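Looking for people to share their home for our sleep and guest room study
Penport Small Homes Study — call for participants

Who are we looking for?

We are looking for adults who live in a small flat or house and who sometimes have guests for the night. Maybe your mother comes for a week every April, or your friend sleeps on your sofa after a late train. We would like to know how you manage it, what works well and what gives you a headache in the morning.

The study is run from the Penport office by Leszek Pawlak and Cyprian Pawlak. We have worked together on housing questions for many years, first in Poland and now in England. This is our second study about sleeping in small homes. The first one was about families with young children, and many parents wrote to us afterwards that we forgot the grandparents. They were right, so now we ask about guests.

You can take part if you

are 18 years old or more
live in a home with no more than 2 bedrooms
had at least one overnight guest in the last year
can read and answer questions in English or Polish

You do not need to own your home. Tenants are very welcome, also people who rent only one room and share the kitchen with others. If you live in a boat or a caravan please write to us before you fill in the form, as some of the questions will need small changes for you.

Unfortunately we cannot accept people who sell beds or sofas for their work, or people who live together with somebody who does. We also ask for only one participant from each household.

What will you do?

The study has three parts and you can do all of them from home.

First there is a questionnaire. It asks about the size of your rooms, what furniture you have for sleeping, how often guests come and how long they stay. There are also a few questions about noise, light and heating. You can stop and come back later, the answers are saved.

The second part is a guest diary. When somebody stays with you during the study, you write a short note in the evening and another one in the morning. We want to know where the guest slept, where you slept, what you had to move and where you put it. Please write in your own way, in whole sentences or only single words. Mistakes in spelling do not matter at all. If no guest comes during this time you can still finish the study, you just tell us so and go to the next part.

The third part is a talk with Cyprian by telephone or video. He will ask you to explain some things from your diary. We can arrange the talk for the morning or for after work, until 8 pm. With your permission we record the sound, and the recording is deleted when it has been written down.

There is also a voluntary part. If you like, you can draw a plan of the room where your guests sleep, with the door, the window and the bed in it. A pencil drawing is enough. We had some beautiful ones the last time — one was on the back of a gas bill.

What do you receive?

Everybody who finishes the three parts receives a shopping voucher for 2 local shops in Penport, or a bank transfer of the same value if you live further away. The amount is written in the information sheet, which we send before you agree to anything. We also send you the results in plain language. Please be patient with these, the last report took us longer than we promised.

We have place for 1000 households. At the moment 895 have joined, so there is still room, but please do not wait too long. We especially miss people who live alone and people over 70.

Why guests?

In our first study we received 3491 comments, and a surprising number of them were about one question: where can another person sleep? Many people told us they want to invite family more often but feel ashamed of the place they can offer. Others give their own bed to the guest and sleep badly for several nights. Some have bought a sofa bed and are happy with it, and some have bought one and never opened it again. We think that these small decisions say a lot about how homes are planned, and we would like to show this to people who build them.

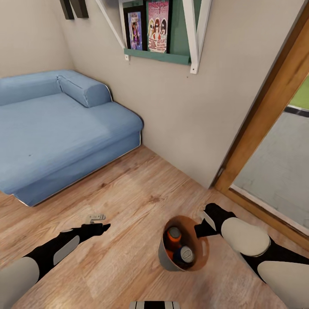
A sofa bed in the corner of a small room, with a shelf on the wall.

Your data

Your name and address are kept apart from your answers. Only Leszek and Cyprian can see both. In the report we will not use your name, and we change details like the street or the work you do if somebody could recognise you by them. Please do not write the full names of your guests in the diary. "My sister" or "friend from work" is good.

You may leave the study at any time and you do not have to say why. If you leave before the telephone talk we can also remove your earlier answers, just tell us that you want it.

How to join

Write to the Penport office with the words "guest study" in the subject line. Tell us your first name, in which town you live, how many bedrooms you have and if you prefer English or Polish. Leszek answers the letters and will send you the information sheet and the consent form. Please read both before you sign, and ask if something is not clear.

If you do not use email, you can leave a message on the office telephone between 9 am and 4 pm and we will call you back. Paper forms and a paper diary are possible too, with a stamped envelope for the return.

Please pass this call to your neighbours if you think they would like to take part.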